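Threads > Style > Runway and retail

Search posts, people, tags

Friday, March 22, 2019

So Dundberg is closing its couture line. The press release came out this morning and used the word "journey" before it got to the word "closing." A short thread from someone who has been thrown out of two of their shows.

First, the facts, such as they are. The house has shown couture for 47 seasons. The last collection had 22 looks, and I would have bought any of them if I had been a different person with a different bank.

The ready-to-wear stays. The perfume stays, obviously. The perfume will outlive all of us. You could close every workroom in the building and the perfume would go on selling in airports until the sun burns out.

What goes is the top floor, where people spent 144 hours beading a sleeve and then the sleeve walked past me in four seconds while I was looking for my pen.

The new owners are Teltel, who also own a luggage company and a chain of places that sell candles. They say couture "no longer reflects how our customer lives." I have met the customer. She lives in a hotel and changes for lunch. 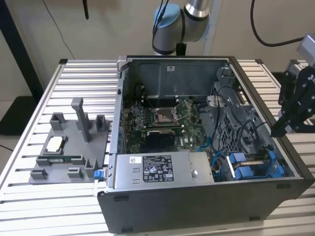 A reply from Woo: the clothes lost money every single year and everyone in the business knew it, so why the funeral?

Fair. They did lose money. So does my car, and my car has never made a roomful of buyers put down their phones.

Also, the losses bought something. Every decent coat in the ready-to-wear started upstairs as a mad coat with three collars. Someone took off two of the collars and sold it to dentists. I own one. It's a great coat.

Trulano tried this a while back. Shut the workroom, kept the name, hired a "creative council." The first season looked fine. By December they were selling a gray sweatshirt with the logo on the inside, for privacy.

I'm told the Dundberg archive will be "activated." I don't know what that means for a dress. My guess is a café.

The one thing I'd ask for is a last show. No film, no livestream with a host in a headset. Twenty looks, hard chairs, bad champagne, start an hour late like you always did. I'll stand at the back where you usually put me.

Replies are on until dinner. If you're going to tell me fashion doesn't matter, please include a photo of your shoes.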